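Ernness Home Forum > Kitchen and Dining > Mixed chopsticks, how do you store them?

gkanaujia
5 February 2018
We have ended up with black chopsticks and light wooden ones all in together. Every time I lay the table I have to sort them into pairs first. Do people keep the colours apart or just put up with it?

Hemant_S
Keep them apart. Rubber band round each lot, in the drawer. Takes no time.

pestard_heino
I wouldn't use rubber bands. They perish and leave a mark on the sticks. A tall holder is better, tips up, so they can air after washing.

Hemant_S
Mine have been banded for 5 years with no marks. And tips up means everyone's fingers go on the end you eat with.

pestard_heino
Only if you grab them by the tips. Tips down they sit in whatever has dripped to the bottom – I've thrown out a few wooden ones that way.

blazena_k
Does it matter if they are mixed? We lay the whole bundle on the table and people help themselves. I bought a pack of 100 plain wooden ones in July and odd pairs stopped being a problem.

gkanaujia
It matters to my mother-in-law. Also the wooden ones are a bit lighter in the hand than the black, so a mixed pair feels wrong to me.

RavSisodia
Agree with Geeta on the weight. Check the lengths too before you pair them up. I had 14 that looked the same and weren't.

blazena_k
I still say you are making work for yourselves.

gkanaujia
Possibly! I'll try two holders and see. Ours are on the blue cloth at the moment, black ones and wooden ones together, with the pink holder on the table as well.
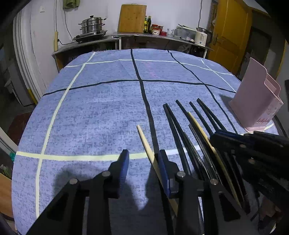 Page 5 of 14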